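Started on the black and navy clothes today, 1 December 2018. I'd been putting it off since October.
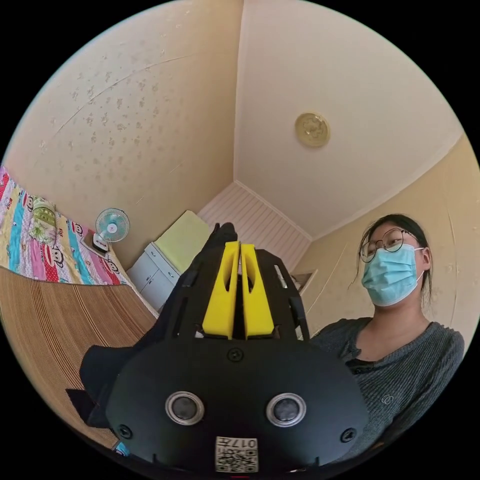 Straps get tucked in first, then fold in half and in half again. Two piles - keep and give away. 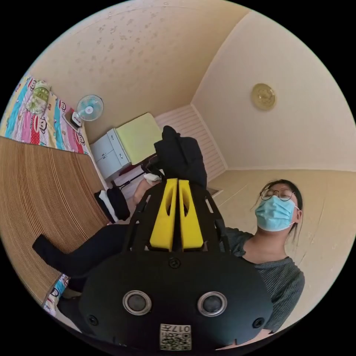 Black shows every bit of lint, so I go over each piece before it goes in the Skarnow box. Anything I haven't worn in 2 years goes in the other pile. The bed is the best place to fold, with the mat left on.
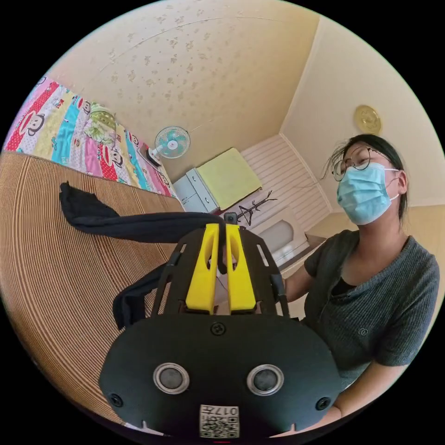
Undden: Do you fold the navy stuff separately? I can never tell it from black in my drawer.

Yes - navy goes on the left.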